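Home | News | Events | Swap Shelf | Past Issues | Contact

Seed Swap Season Is Back in Drendbridge!

If you have been saving seeds all summer, now is the time to get them out of the shed and onto the kitchen table. The Drendbridge seed swap returns in September at the Navaratnam Hall, and we could not be happier about it. Last year 84 households brought something along, and by the end of the morning there were some 300 packets on the tables – beans, squash, hollyhocks, and more kinds of lettuce than most of us knew existed.

You don't need to be an expert to join in. Bring what you have, take what you'll use, and stay for a chat (the coffee is good this year, we've upgraded the urn!). If you have nothing to trade, come anyway. There is always plenty left over, and beginners get first pick of the easy growers like peas, calendula and radishes.
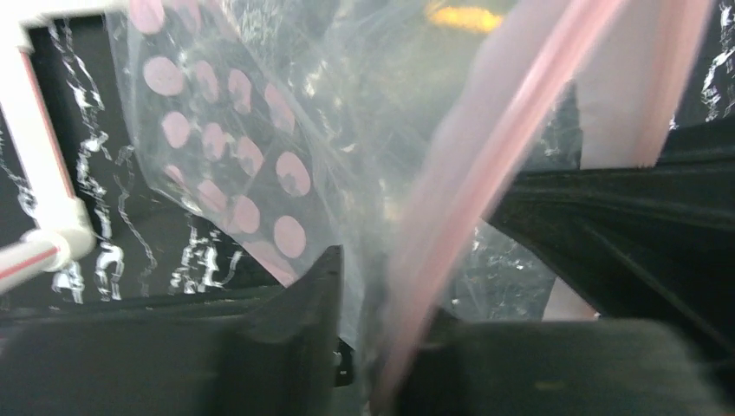
Clear plastic with pale pink dots.

Now for the part we get asked about most, which is drying. Seeds that feel dry on the outside can still be damp in the middle, so spread them in a single layer on a plate and leave them out of the sun for a couple of weeks. Stir them with a finger when you walk past. Bean seeds are ready when your fingernail won't dent them. Tomato seeds need a bit more fuss: let them sit in a jar of water for 3 days, pour off the pulp, rinse, and then dry.

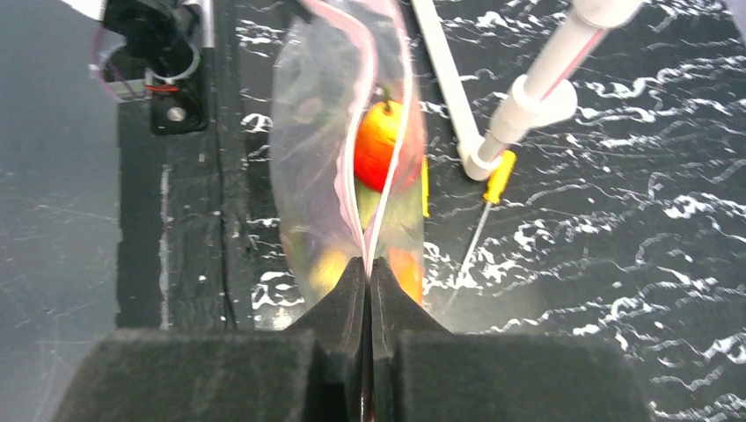

Labels matter just as much as drying. Write down the plant, the variety if you know it, and the month you picked it. "Big orange squash from Granberg Road" is a perfectly good label and we have had some wonderful soup out of exactly that packet. Paper envelopes are best for anything you aren't sure about, but once seeds are fully dry a clear zipper bag like this one is great on a swap table, as people can see what they're getting. Tuck the label inside so it can't fall off.

Please leave hybrid seeds at home if you can. They'll sprout, but the plants may be nothing like the parent, and it's a shame to wait all summer for a surprise you didn't want. Doors open at 10 in the morning, and if you're bringing more than a shoebox full, come a little early so we can find you a good spot.
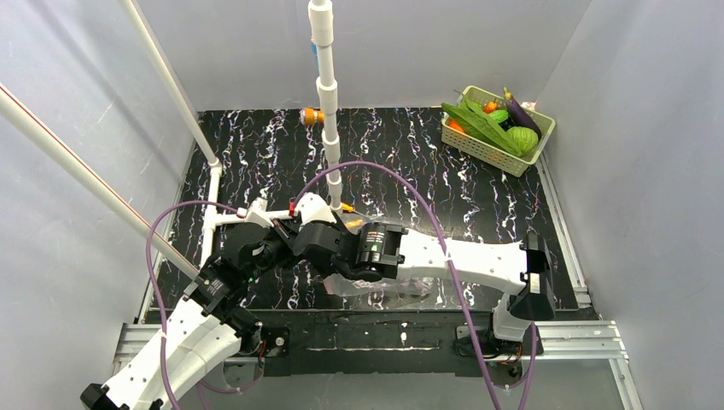
Still to Pick: Fudgate Beans

The Fudgate pole beans in the community beds are nearly there – leave the pods on the vine until they rattle. We planted 4 rows this year and all of them are for sharing. Bring a paper sack and help yourself to a handful from any row with a yellow ribbon on the end post.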